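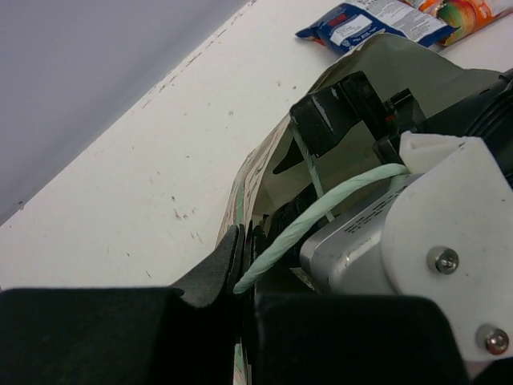
How often does the break room at Hukari need a full inspection?

Twice a year, in July and at year end, with a short monthly check of the items marked M.

**Site:** Hukari, ground floor
**Inspected:** 31st December
**Checklist owner:** Jetovness Facilities

## 1. Food storage

- [x] Dry goods kept off the floor (M)
- [x] Opened packages sealed or in lidded tubs (M)
- [ ] Date labels on shared items

Comment: nine tubs without labels. Marker pens were missing from the drawer. Replace and recheck.

- [x] Refrigerator at or below 40 °F (M)
- [ ] Door gasket clean and seated

Comment: gasket lifts at the bottom hinge corner. Temperature still holds – order the part from Cullon before the next monthly check.

## 2. Surfaces

- [x] Counters wiped down at close (M)
- [x] No chips or open seams at the sink
- [ ] Sanitizer mixed to 200 ppm

Comment: first strip read 400. The dispenser was set for floor cleaning. Reset, drained and remixed; second strip read 200. Item stays open until the dial has a stop fitted.
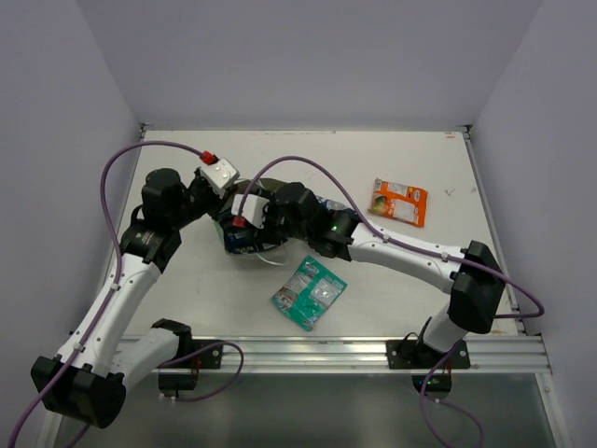 - [x] Test strips in date
- [x] Spray bottles labeled with contents and mix date (M)

Comment: two bottles carry the old Hosseinzadeh product label with the new product inside. Relabeled on the spot.

## 3. Electrical

- [x] Microwave door closes and latches (M)
- [x] GFCI outlets trip and reset
- [ ] No power strips feeding heating appliances

Comment: toaster and kettle on one strip behind the bread bin. Strip removed. The kettle now uses the outlet left of the sink. This was also written up in July.

## 4. Pests and waste

- [x] Bins lidded and emptied daily (M)
- [x] No droppings behind the refrigerator
- [ ] Door sweep in contact with threshold

Comment: gap at the latch side, 4 mm. Cullon quoted for a brush sweep; the quote has not been approved.

## 5. Open items

| Item | Action | Priority |
|---|---|---|
| Date labels | Supply pens, relabel | Low |
| Gasket | Replace | Medium |
| Dispenser dial | Fit stop | High |
| Power strip | Recheck monthly | High |
| Door sweep | Approve quote | Medium |

High items are rechecked within two weeks – all others at the next monthly check.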